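Subject: Re: [floor-talk] Has anybody's job really changed since the arms went in?

On the list last night, someone at the Kavetti site wrote:

> We're getting two arms on the kitting tables in April and the
> meeting about it was forty minutes of slides. I still don't know
> what my shift looks like after. Do you stand there and watch it?
> Do you get moved? The slides said "upskilled" a lot. I've been
> packing gift trays for nine years and I'd like to hear from a
> person who does it, please, before I sign up for the training or
> don't.

I can take this one, I've been on the setup side at Nimonitz since we got ours. I was a packer before that, mixed trays and hampers mostly, so I know the job you're describing pretty well (and my wrists know it even better).

Short version: I still have a job, it's a different job, and I like some of it more and some of it less. Long version, get a coffee.

1. Setting the table. This is most of my morning now. The arm gets taught on a table of mixed things before it goes near a customer order, and a person has to lay those things out. Cake, a peach, chocolates in a clear wrapper, a swirly loaf, a blue plate, a black pump bottle. I put them down, we run, I move them all around, we run again. It sounds like nothing, but my feet are way better than they were on the line, and my back gets sore in a whole new place from leaning over. Ask them for a table that goes up and down. We asked too late.

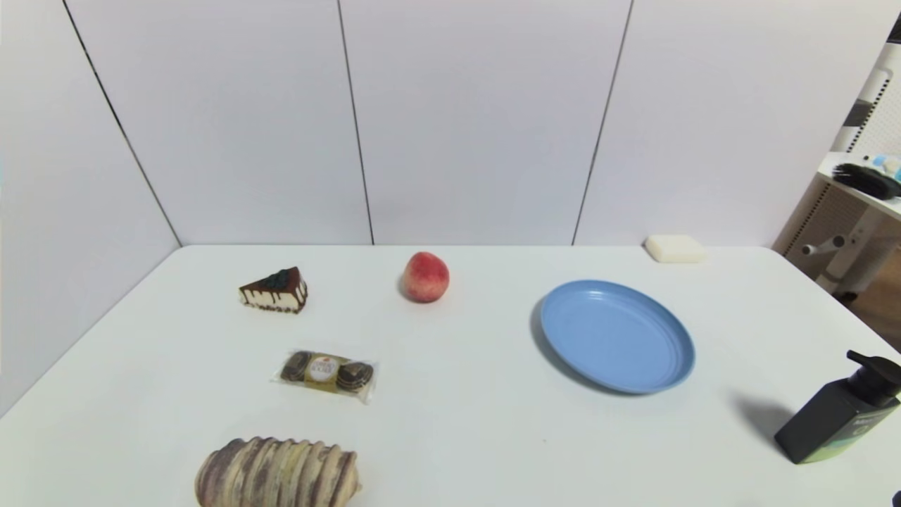

2. Minding the run. You do stand there and watch it, at least at first. I won't dress that up, the watching is the dull part. With packing my hands were busy and my head could wander off, and now it's the other way around. The first couple of weeks I went home more tired than after a rush-season shift. They had us on it for 2 hours straight until we complained, and now we swap out sooner and it's a lot better. Get that in writing before April if you can!

What you get good at is seeing trouble coming. Soft stuff is the worst. A long roll with all those ridges, or a slice of cake with glaze down the side - you and I know without thinking how hard to squeeze. The arm has to be shown, over and over, and the people doing the showing are packers, because the engineers from Deligiannis squash everything. I say that with love. Crinkly clear wrappers are the other headache, so if you've got nine years of gift trays in your hands, you know things they need. Don't give that away for the same pay grade. We went from packer to "cell operator" and it took a whole lot of nagging to get the money to move with the title. 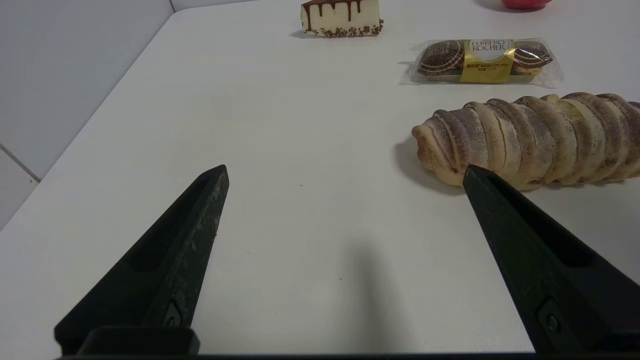

Do you get moved off your line when the arms arrive?
Most of us stayed on our own line and picked up part of the arm work. The ones who moved went over to Watik, the other building, and they were asked first. What did change was hiring. When people left after the holidays, their spots didn't get filled, and I think you should ask your managers about that one straight out, in front of everybody.

Since you'll want numbers, all I have is what's on the board by the break room. The target for the taught runs was 108 a shift when we started, and it's 810 a week now. The hand line was doing 3,000 trays a week at its peak and it's still going, just with a smaller crew. I don't know how they'll set yours up.

Things I miss: talking. Four of us used to stand shoulder to shoulder and gab all day, and now it's me and one other person on either side of a safety line. Things I don't miss: tape guns.

On the training, I'd sign up. It's mostly how to stop the arm, how to restart it, and how to write up what went wrong so the next shift can make sense of it. The writing up was what scared people and it's a half page. If they let you pick a slot, take the early one, the trainer had more patience before lunch.

Happy to answer more here or off list. Does anyone from the other sites have the later shift pattern? I'd like to know how you handle handover, ours is a mess.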